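Lemons, a scale and a lot of wiping up

The woman who runs the little drinks page at Wistard asked me not to use her name, and then talked happily for most of an afternoon. She has been making lemonade since she was 11, and she still weighs everything.

"People laugh at me for the scale," she said, "but cups are all different sizes, and if you like what you made last time you want to make it again, don't you?" She sets the cup on the scale, writes down what it says, and only then starts to pour. A small pitcher, by her notes, comes to 658 grams before the ice goes in, and she won't be argued out of it.

I asked about mess, and she laughed for quite a while. Squeeze bottles drip, she told me, and so do lemons, and so does she. "I used to put a towel under everything. Now I let it land on the table and wipe it when I'm done – it's only a table."

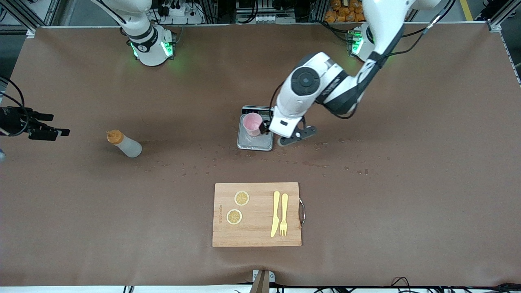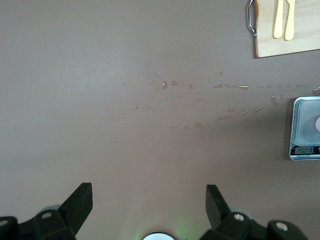 Water drops on the brown tabletop, with the wooden board and the kitchen scale close by.

She is fond of a board with a wire handle, which she can hang on a hook by the sink, and she has strong feelings about slices. Thin ones curl up and look sad by the second glass, so hers are cut thick and always round. The plastic knives and forks come out in March, when she starts taking lunch into the yard, and they stay out until the cold comes back.

Wistard began as a list of recipes she mailed to 50 friends and cousins, and it has 1,000 readers these days, which still surprises her. Plenty of them write in about sugar. "They want me to say less," she told me, pouring me another glass. "So I say less, and then they write back and ask why it's sour."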